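4. Running the small-gear pick trials

I'm assuming you've finished section 3 and the Katesness controller is talking to the arm. If the wrist view is black or frozen, go back and sort that out first, please!

What we're testing is pretty simple: does the policy do better when it sees only the wrist view, or when it gets the overhead view too? Our training set has 1,737 recorded picks in it, so the model has met plenty of gears already. Your job is to give it fair starts.

Step 1. Wipe the work surface. A few scratches are fine (mine has loads), but crumbs and lint are a pain.

Step 2. Lay one white spur gear flat on the surface, with the bore facing up.

Step 3. Send the arm to the hover pose and open the fingers all the way. In the Afolabi panel that's the Ready button.

Step 4. Check the wrist view. You want the whole gear showing in the gap, above the fingertips. It doesn't have to be dead center, and I'd rather you left it a bit off, so the policy has some correcting to do.
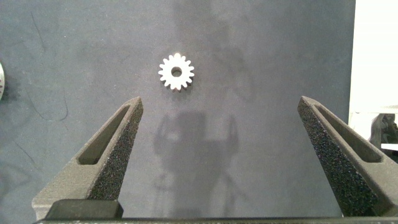

Step 5. Pick the condition, either W (wrist only) or WO (wrist plus overhead), from the order sheet. Don't choose by feel. I did that for my first batch and had to throw the whole thing out.

Step 6. Press Start and keep your hands back. One try can take up to 8 seconds.

Step 7. Score it 0 for a miss, 1 for a grip that slips, 2 for a clean lift and hold. Type the score in before you reset, while you still remember it.

CAUTION: Stop the arm before you reach in to move a gear. The fingers close faster than you'd think.

Note on shadows: the arm throws a soft one onto the surface, and you'll be tempted to move a lamp to get rid of it. Please leave the lights alone! The training picks were lit that way, and a new lamp position makes my runs and yours impossible to compare.

Note on grip pads: the rough pads wear down. Endang Sopacua swaps hers at the start of each batch and I've started doing the same (spares are in the Redine box). Write the swap in the log.

If the policy stalls above the gear twice in a row, save the run anyway and mark it "stall". I want those in the results. Then restart the Drastovex service and carry on from the next line of the order sheet.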